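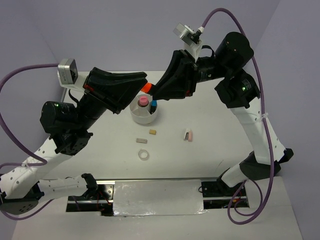
20 August 2021
By Fiona Baxter

Search this diary Go

Took the 341 from Prallham end to end again, outbound on the first departure after the morning peak and back on the next bus but one. Scheduled running time is 34 minutes. Outbound took 40. Inbound was on time to the minute, with a long hold at Berisha to get it there.

The outbound loss is nearly all in one place. Between Romel Street and the Stustard interchange the bus stopped at four signals, and at each one it arrived just after the end of green. The signals are coordinated for cars at a steady speed. A bus that serves the stop before the first junction drops out of that progression and does not get back into it. I noted the same pattern in July with a different driver and a lighter load, so I don't put it down to driving style.

Transit priority is fitted at the last two of those signals. The equipment can extend a green by a few seconds if the bus checks in early enough. The check-in point for the third signal is upstream of the Romel Street stop, so the bus requests the extension, then sits at the stop with its doors open while the extension runs out. By the time it pulls away the request has expired. Moving the stop to the far side of the junction would fix this. Moving the check-in point to just past the stop would recover part of it and costs less, though it leaves very little notice for the controller.

Boarding was slow at Stustard. One door in use, both readers working, a line back to the shelter. Rear door stayed closed until the front had cleared. The notice inside the shelter still says all-door boarding.

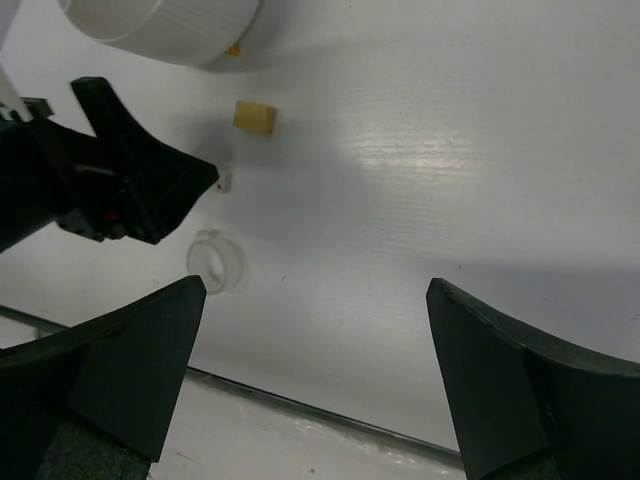
Why does the 341 wait at Berisha when it is already full?

Berisha is a timing point, and a bus that reaches it early has to hold until its scheduled departure, whatever the load. The inbound schedule allows too much time before Berisha and too little after it. Taking two minutes from the first section and adding them to the second would leave the total unchanged and cut most of the hold.

Transfer at Stustard missed on the outbound trip. The connecting bus left as we turned in. At the present headway that is a long wait for anyone going on to the hospital, and the published connection has no margin in it at all.

Wrote up the stop times after lunch and put them in the same sheet as the July ones. The column for door-close times is incomplete for the inbound trip because I was standing behind the luggage rack and could not see the front. Next time sit on the near side, second row.

Still to do: the evening peak in both directions, and one early trip before the school traffic starts up again. Letter to the operator about the check-in point is half drafted. Need the junction numbers before it goes.

Filed under: Buses, Running times, Signal priority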